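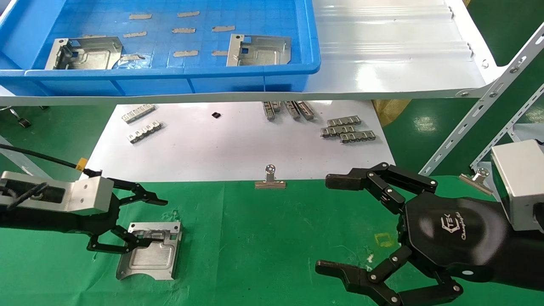
Metal plates and adhesive strips in a blue tray, with small parts on the paper below.

I'd been meaning to talk to Urszula Kaczmarczyk for ages, ever since I heard that someone on the morning shift at Sundach was learning the accordion at 67. She met me in the canteen at half past two, coat already on, and we shared a very dry flapjack.

"I wanted to play when I was a girl," she told me, "but my brother Roman got the lessons and I got the washing-up!" Roman gave up after 14 weeks. The accordion went on top of a wardrobe and stayed there for most of their lives, until he moved to a smaller flat and rang to ask if she wanted it.

She did (she was round there within the hour). Her teacher is Teodor Duda, who lives two streets away and plays at weddings. Wednesday evenings, his kitchen, shoes off. "He's strict about the left hand. I said, Teodor, I can't even see my left hand, and he said good, stop looking for it."

I asked what the neighbours make of it and she laughed so much she had to put her tea down. The man upstairs bangs on the floor for polkas but goes quiet for waltzes, so she plays a lot of waltzes now. Her favourite is one her mother used to hum, and she's never found out what it's called. She hummed me a bit and I didn't know it either, sorry.

In May she played in front of people for the first time, at Salamatu Balogun's leaving do. Two tunes, one of them twice by mistake. "My knees were going like anything. I got lost in the middle, so I went back to the start and smiled." Salamatu cried, apparently, and then asked for something by ABBA.

She's working on that. The chorus is nearly there, she says, but the verse is a pig, and she had to run for her bus before I could ask which song it was.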